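Unit 4: Shared Ownership and Service Charges
Residential Property Practice, evening course

Reading before class: the Boltmont lease, clauses on ground rent, repair and assignment.

1. What the buyer gets

In a condominium, the buyer takes title to the unit and an undivided share of the common parts. In a cooperative, the buyer takes stock in the corporation that owns the building, plus a proprietary lease on the unit. Listings tend to blur the two. Check the form of ownership before looking at price, as the monthly figure covers different things in each case.

A co-op maintenance charge usually includes the building's property tax and any payment on the underlying mortgage. A condo common charge does not include the unit's tax - that bill goes to the owner.

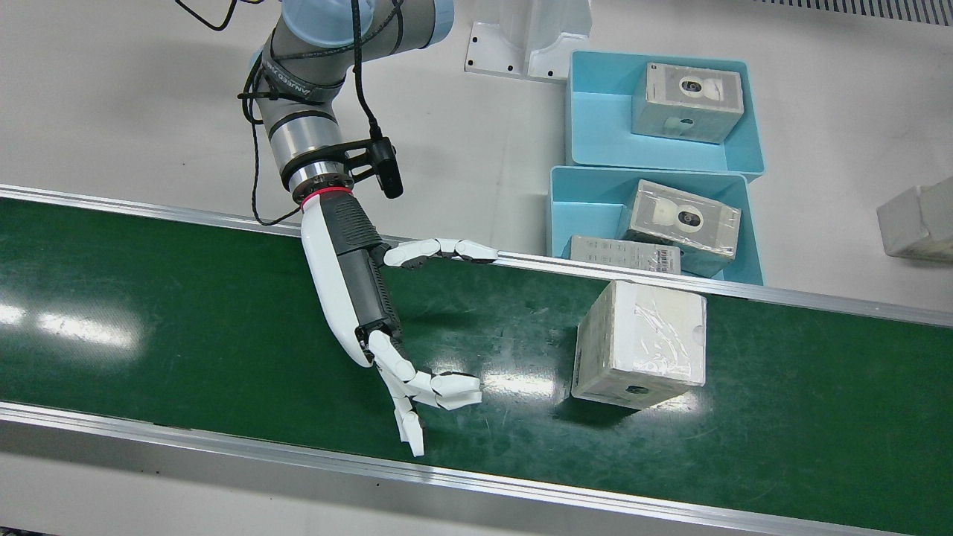 2. Reading the charge

Worked case: Bautista Court, 41 units, all condominium. The monthly common charge on the unit for sale is $767. Find the following in the budget:

Insurance on the structure
Staff and management fee
Heat and water, if not metered by unit
Transfer to reserve

If the transfer to reserve is missing or very small, expect a special assessment when the roof or boiler is due. Ask for the last reserve study and the minutes of owners' meetings. An assessment already voted on but not yet billed should be dealt with in the contract.

3. Allocation

Charges are divided by the percentage interest stated in the declaration. The percentage may be based on floor area, on original value, or be equal for all units. It does not change when an owner remodels. A seller's statement that a charge is "by size" should be checked against the schedule.

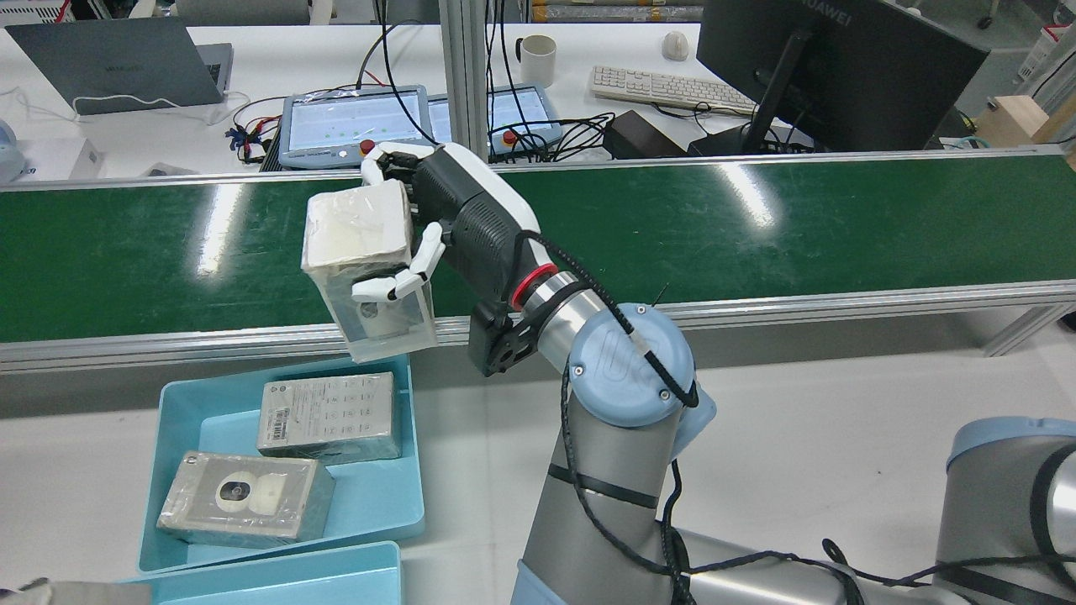
4. Transfer limits

Co-op boards may approve or refuse a buyer, subject to fair housing law. Condo associations more often hold a right of first refusal. Note the response period and when it starts to run. In the Prisia documents it starts on receipt of a complete application, so a missing bank statement can delay closing.

For next class: compare the Bedier and Prisia transfer clauses. Bring a one-page summary.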